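Skosach School Meals, progress report to the Coman fund, 4 October 2018

The kitchen in Plurnuvgate now cooks for 100 children each school day. We have spent 2000 from the second payment, mostly on vegetables and on the new sink. Red peppers are still the most liked, but onions go back on the plates.

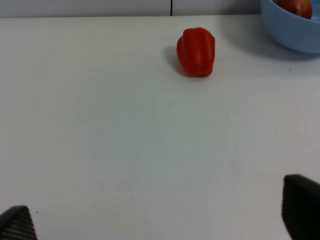

Fares Najjar wrote to us that the portions are good but the lunch hour is too short for the youngest class. We agree with him — from next week they will start nine minutes earlier.

The delivery from Granutard was late on two mornings. We have asked for a written timetable and wait for the answer.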